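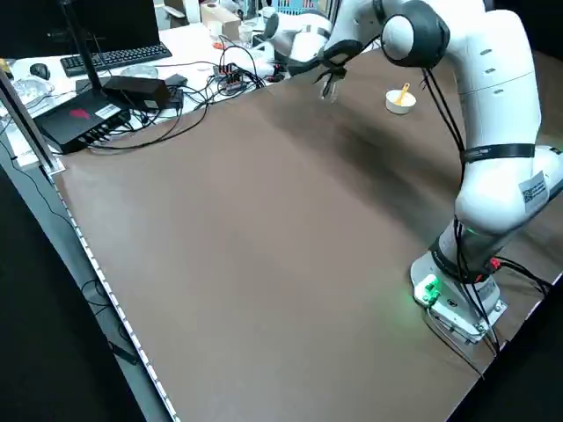 Home Dairy > Yogurt & Kefir > Finally got thick yogurt without a machine!!

curdsandwhat
Posted 8:14 pm

Okay I have to tell somebody because my family has stopped listening. I've been making yogurt at home since last fall and it has always come out like drinkable yogurt, which is fine on granola but not what I wanted. This week I got a batch so thick that it held its shape on the spoon. I was so happy I ate it standing up at the counter!

What I changed: I held the milk hot for a lot longer before cooling it. I used to bring it up until it steamed and then take it right off. This time I kept it just under a simmer for a good long while, stirring and scraping, and the pot went down a little. Then I cooled it in a sink of cold water, stirred in two big spoonfuls of the plain whole milk yogurt from Minhas, and put the jars in the oven with only the light on. Overnight, no peeking. (I peeked once.)

Whole milk, nothing added. Tastes mild and a tiny bit sweet. Has anybody else found that the long hold makes this much of a difference, or did I just get a lucky batch?

pintglass_polly
Posted 8:40 pm

Yes yes yes, the long hold is the thing! The whey proteins change when you heat them and they hook up with the rest and trap the water. I wish the recipe cards would say so. Mine says "heat milk, cool milk" and that's the whole story.

One tip, rinse the pot with cold water and leave it wet before the milk goes in. Less scorching on the bottom. My grandmother did this and I thought it was superstition until I skipped it one night and spent the evening scrubbing.

slowspoon
Posted 9:02 pm

Going to disagree a little. I did both ways side by side with the same gallon, long hold and short hold, and yes the long one was thicker, but I liked the flavor of the short one so much more. The long hold gives me a cooked milk taste that I can't un-notice. If I want it thick I strain it. I have a Nulluleck strainer, the mesh kind with the lid, and after a couple of hours in the fridge it's as thick as you could want.

And you get whey out of it! I use the whey in pancakes and in pizza dough.

curdsandwhat
Posted 9:11 pm

See I don't mind the cooked taste at all, I kind of like it? It reminds me of rice pudding. But I would love to try the side by side. How long did you leave the jars? Mine was overnight, so I'm guessing nine or ten hours.

slowspoon
Posted 9:20 pm

Mine go until they set and not a minute more. Usually that's over 4 hours and well short of overnight. I like it mild. If yours came out sweet after a whole night then your oven is probably on the cool side. Do you know what temperature it holds?

curdsandwhat
Posted 9:23 pm

No idea! I'll stick a thermometer in there tonight.

brinebarn
Posted 10:05 pm

Everybody's going to tell you about heat but the starter matters just as much. I went through the whole dairy case at our store and the yogurts are nothing alike once you culture from them. Some set up firm and clean, some turn stringy (like melted cheese, very strange, my kids loved it). The Minhas plain gave me a good set the first time and got weaker each time I reused it. By the fourth generation it was soup.

I switched to the Kostex packets and I've been reusing from the same one since May. Still going strong. I freeze some in an ice cube tray as backup in case I forget and eat the last of it, which has happened more than I'd like.

pintglass_polly
Posted 10:16 pm

Ooh, the ice cube tray. Stealing that. Do you thaw the cube first or drop it straight in the warm milk?

brinebarn
Posted 10:19 pm

Thaw in the fridge, then whisk it with a bit of the warm milk in a cup before it goes in the pot. If I drop it in frozen I get lumps and a slow start.

no_machine_needed
Posted 6:32 am

I'm up early with a batch, so perfect timing.

I really don't think you should be going by "oven with the light on." Every oven is different. Mine with the light on sits way too hot and I killed two starters before I figured it out. I use a picnic cooler with jars of hot tap water packed in around the yogurt jars and a towel on top. I start at 41 C (sorry, my thermometer came from my sister overseas and it's stuck on Celsius) and it drifts down slowly overnight. Set every single time.

Also please be careful with old store yogurt as starter. Fresh tub, clean spoon, and take out your starter before anyone's toast crumbs get in there.

curdsandwhat
Posted 7:05 am

Update on the oven! I left the thermometer in with just the light on and it was only 98 F this morning. So slowspoon called it, I'm running cool, and that explains the long set and the mild taste. I'm tempted to leave it exactly as it is because I love how it came out.

slowspoon
Posted 7:48 am

Leave it! Cool and slow makes a lovely yogurt. I take back some of my fussing. I still say strain it, though.

munel_mama
Posted 12:30 pm

Hi all, first post. I'm in Munel, and our kitchen is 73 degrees most of the year, so I've been doing one of those room temperature cultures where you just stir and leave it on the counter. No heating on the day you make it! It's looser and a little stretchy and very good with peaches. Would the long hold work for that kind too? Could I heat the milk the night before, chill it and then culture it cold from the fridge?

pintglass_polly
Posted 12:51 pm

Welcome! Yes, you can heat it ahead. I'd let it come back up to room temperature before you stir in the culture or you'll be waiting forever. It'll be thicker than you're used to, but I wouldn't expect it to stand up like the warm kinds do. Also keep a little of your starter going in plain unheated-by-you store milk just in case, so you can always get back to the one you like.

brinebarn
Posted 1:17 pm

Second the backup. And peaches, yes! Mine are all still in the freezer, I should dig them out.

curdsandwhat
Posted 8:56 pm

Second batch is in the oven now, same pot, same light, same milk. I split off one jar with the short hold for slowspoon's sake and put a rubber band on it so I don't mix them up. I'll report back on the cooked milk question after breakfast. Nobody spoil it for my husband, he thinks they're all the same and I want to see what he says!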